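얼음통은 왜 항상 찬장 맨 위에 있는가
식탁용 서빙 용기의 사용성과 형태에 관한 조사 보고서

생활제품디자인 전공 졸업연구 2조
제출일: 2018년 5월 23일

1. 연구를 시작한 이유

우리 조의 최초 주제는 '와인 쿨러의 미래'였다. 지도 시간에 와인 쿨러에 미래가 있느냐는 질문을 받고 아무도 대답하지 못해서, 범위를 식탁 위에 올려놓는 서빙 용기 전체로 넓혔다. 얼음통, 샐러드 볼, 빵 바구니, 그리고 용도를 모르겠지만 선물로 받은 움푹한 접시까지 모두 포함한다.

집들이 선물과 결혼 선물로 이만큼 자주 오가면서 이만큼 안 쓰이는 물건도 드물다. 조원들의 본가를 뒤져 보니 집집마다 상자째 보관된 서빙 볼이 나왔다. 한 집에서는 상자 위에 '손님용'이라고 적혀 있었는데, 그 집에 마지막으로 손님이 온 것은 상자보다 먼저라고 했다. 본 연구는 이 물건들이 왜 찬장 맨 위 칸으로 올라가는지, 그리고 어떻게 하면 내려오게 할 수 있는지를 다룬다.

2. 조사 대상

시장 조사는 작년 10월에 시작했다. 비교 대상으로는 세 브랜드의 제품을 골랐다.

Amombridge의 타원형 얼음통. 주물 알루미늄에 무광 처리를 했고 손잡이가 없다. 매장 직원은 손잡이가 없는 것이 디자인의 핵심이라고 설명했다. 얼음을 가득 채워 옮겨 보면 그 핵심을 손바닥으로 느낄 수 있다.

Mistach의 3단 서빙 볼 세트. 크기가 다른 볼 세 개가 포개진다. 포갤 때는 잘 들어가고 뺄 때는 그렇지 않다. 설명서에는 '살짝 비틀어 분리'라고 되어 있으나 살짝의 기준은 나와 있지 않다.

Zuvham의 굽 달린 과일 그릇. 세라믹이며 가장자리가 물결처럼 굽이친다. 사과를 담으면 그림 같고, 포도를 담으면 물결의 낮은 쪽으로 포도알이 굴러 나온다.

여기에 기준 제품으로 Van Leeuwen 생활관에서 산 평범한 스테인리스 볼을 추가했다. 포장지에 쓰인 상품명은 '볼'이었다.

3. 설문 조사

설문은 온라인으로 진행했고 학교 커뮤니티와 살림 카페 두 곳에 올렸다. 응답은 최대 3038건까지 받을 수 있는 요금제를 결제했는데, 실제 유효 응답은 100건이었다. 요금제를 고른 조원은 아직도 여유를 두는 편이 좋았다는 입장이다.

가장 많이 나온 불만은 보관이었다. '예쁜데 쌓이지 않는다', '뚜껑이 어디 갔는지 모르겠다', '식기세척기에 넣으면 그것 하나로 꽉 찬다' 같은 답이 반복되었다. 세척이 그다음이었다. 굴곡진 안쪽 면에 소스가 남는다는 의견이 많았고, 무광 표면에 레몬 자국이 생겼다는 사진을 첨부해 준 응답자도 있었다.

뜻밖에 용도 문항에서 답이 갈렸다. 얼음통을 얼음에 쓴다는 사람보다 열쇠, 영수증, 고무줄, 배달 음식에 딸려 온 소스를 넣어 둔다는 사람이 많았다. 화분 받침으로 쓴다는 답도 있었고, 양파를 보관한다는 답에는 매우 만족한다는 평가가 붙어 있었다. '다용도'라는 포장지의 문구가 이런 식으로 입증될 줄은 제조사도 몰랐을 것이다.

4. 사용 관찰

관찰은 학과 실습실 식탁에서 두 차례 진행했다. 첫 번째는 네 사람이 저녁을 먹는 상황, 두 번째는 서서 먹는 다과 상황으로 설정했다. 참가자에게는 어떤 그릇에 무엇을 담으라는 안내를 하지 않았다.

저녁 상황에서 샐러드는 Mistach 볼 중 제일 큰 것에 들어갔고, 나머지 두 개는 끝까지 분리되지 않아 받침처럼 쓰였다. 얼음은 Amombridge 얼음통에 담겼다가 집게가 미끄러진다는 이유로 도중에 스테인리스 볼로 옮겨졌다. Zuvham 그릇은 식탁 가운데를 차지한 채 식사 내내 비어 있었는데, 참가자 전원이 제일 예쁜 그릇으로 꼽았다.

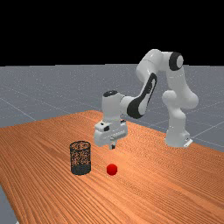
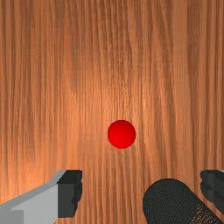
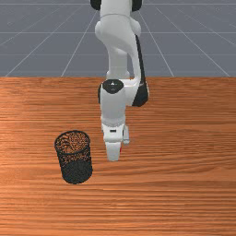

그림 1~3. 나무 질감의 상판과 로봇 팔 그리퍼, 시뮬레이션 렌더링

다과 상황에서는 결과가 달랐다. 서서 먹을 때는 그릇의 높이가 중요해진다. 굽이 있는 Zuvham 그릇은 손이 잘 갔고, 바닥에 붙은 낮은 볼은 맨 나중에야 비었다. 한 참가자는 그릇을 들고 다니면서 먹었는데, 이 경우는 높이와 관계없이 모든 면에서 우수한 사용성을 보였다. 그 참가자의 그릇에 무엇이 들었는지 다른 참가자들은 확인하지 못했다.

두 상황에서 공통으로 나타난 행동도 있다. 참가자들은 비싸 보이는 그릇을 먼저 만져 보고 나서 덜 비싸 보이는 그릇에 음식을 담았다. 면담에서 이유를 묻자 흠집이 날까 봐 그랬다고 답했다. 가격은 알려 주지 않았다.

5. 형태 분석

네 제품의 단면을 그려 비교하면 안쪽 벽의 기울기가 사용성에 크게 작용한다. 벽이 바깥으로 많이 벌어지면 내용물이 잘 보이고 꺼내기 쉽지만, 얼음은 빨리 녹고 국물 있는 음식은 옮길 때 넘친다. 벽이 곧으면 옮기기는 편한데 바닥에 남은 올리브 한 알을 꺼내려고 손목까지 넣어야 한다.

굽과 발의 유무도 따로 살폈다. 발이 달린 그릇은 식탁에서 떠 보여 가벼운 인상을 준다. 찬물을 담아 두었을 때 물자국이 식탁에 직접 남지 않는다는 장점도 있다. 그 대신 발 사이를 닦기가 번거롭고, 포개어 보관할 때 아래 그릇의 안쪽을 긁는다. 설문에서 나온 '쌓이지 않는다'는 불만은 상당 부분 이 발에서 비롯되었다고 본다.

6. 시안

우리 조의 시안은 발을 안쪽으로 살짝 들여 다른 그릇의 테두리 안에 앉도록 한 타원형 볼이다. 한쪽 벽은 완만하게 벌리고 반대쪽은 세워서, 벌린 쪽으로 집고 세운 쪽으로 잡는다. 손잡이는 따로 달지 않고 테두리를 두껍게 말았다. Amombridge 제품을 그렇게 흉본 뒤라 조 내부에서도 말이 있었으나, 말린 테두리에는 손가락이 걸린다는 점이 다르다.

모형은 먼저 점토로, 그다음 석고로 만들었다. 첫 석고 모형은 타원이 아니었다. 틀을 오래 기울여 둔 결과로 보이는데 교내 중간 발표에서 '유기적인 형태'라는 호평을 받아 그대로 전시했다. 두 번째 모형은 도면대로 나왔고 반응은 덜했다.

두 번째 모형으로 쌓기 시험을 했을 때 두 개까지는 안정적이었고 세 개째에서 기울었다. 발의 위치를 조금 더 안으로 옮기면 해결될 것으로 예상하나, 그러면 그릇 하나만 놓았을 때 옆에서 눌러 넘어질 위험이 커진다. 이 부분은 아직 답을 정하지 못했다.

7. 한계와 남은 작업

설문 응답자가 살림 카페 회원 쪽으로 치우쳐 있어 그릇에 애초부터 관심이 없는 사람의 의견은 거의 반영되지 않았다. 관찰 참가자는 대부분 같은 과 학생이라 그릇을 뒤집어 바닥 마감부터 확인하는 버릇이 있었다. 일반적인 손님은 그러지 않는다.

석고로는 무게와 차가움을 시험할 수 없으므로 다음 학기에 알루미늄 주물 시제품을 한 점 제작할 계획이다. 견적은 두 군데서 받았고, 둘 중 싼 쪽도 조 예산을 넘는다. 주물이 어려우면 판재를 두드려 만드는 방법을 쓰기로 했다.

조사용으로 구입한 제품은 학과 자료실에 반납했다. Mistach 볼 두 개는 포개진 상태로 반납되었다.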